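From: Kumudini Samarakoon
To: clurnalby-blocks list
Subject: Re: [blocks] the stick bin, again

On an evening in October, Chenxi Ye wrote:

> Before I buy more paint, can we settle what belongs in the
> stick bin? I went in for red and green and came out with a
> domino, half a crayon and something I think was a raisin.
> Also, is the gray-blue bin staying? I'm fond of the old tub.
> It had a lid.
>
> Chenxi

Chenxi,

The old tub had a lid the way my car has a spare tire, in that everyone remembers one. I looked. There is a lid in the cupboard and it fits the yarn.

The gray-blue bin is staying. I know it's ugly. It has sloped sides, so a stick you drop near the wall ends up on the floor of the thing where you can reach it, and in the tub they stood on end in the corners and sulked. It also takes up most of the table, which has put a stop to people leaving their lunch there.

As for what belongs in it, Suqin and I went through the whole collection last month. We own 540 sticks, of which 58 are too chewed to lend and 21 are a green that doesn't match any other green we have. Teodoro calls it "Surley green" after the hardware store that mixed it, and he doesn't mean it kindly. I propose the following, and will take silence as agreement, as I always do.

1. Sticks only. Dominoes go home with whoever brought them. Crayons go in the coffee can. I have no policy on raisins.

2. Red and green share the bin, and we put out a few at a time. The rest stay in the drawers. Wumpini wants all of them out at once "for abundance," and Wumpini is welcome to come and pick up abundance off the floor.

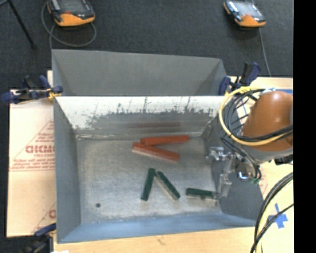
3. Painted faces get one coat and a full night to dry. The tan sides stay bare, please. Whoever did all four sides of the Prillon set made a very handsome pile of sticks that slide off each other.

4. Marks on the inside walls. I've had two messages about the dark gray streaks along the front one. Leave them alone. I tried the orange cleaner on a scrap and it took off more than the dirt.

5. Clamps stay on. If you need a clamp, there are others in the world — I have seen them for sale.

Chenxi, go ahead and buy the red. Hold off on green until Teodoro has finished being wounded about it.

Kumudini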